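Maintenance of the board-handling cell, Rellberg site — speaker notes, 2022-07-28 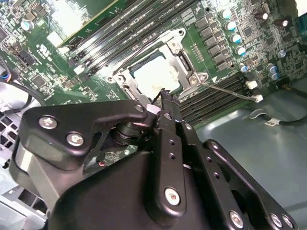
How often does the gripper need its fasteners checked?
Every 2000 cycles, with the arm parked and the air off. The linkage screws are checked first, then the finger base screw.

Slide 2. Cell layout. One arm, one gripper, wrist camera. The work is a server-type board left in its metal case, so the finger has to come in over the memory slots to reach the processor socket. Say that clearance is set from the slot latches — they stand higher than the socket bracket.

Slide 3. Finger alignment. Jog to the socket edge at 2 per cent speed. Check the tip against the retention bracket. If it is out, loosen the base screw, reseat the finger, tighten, run the taught point again. Do not correct it in software.

Slide 4. Faults. The Wasau line logged 281 stops up to October, and 32 of them were cable snags inside the case. Mamport now ties loose cables back before the case is loaded. Glare on the board upsets the camera; turn the lamp before changing exposure.

Slide 5. Spares. Fingers and pivot joints from De Smet. Keep one set at the cell.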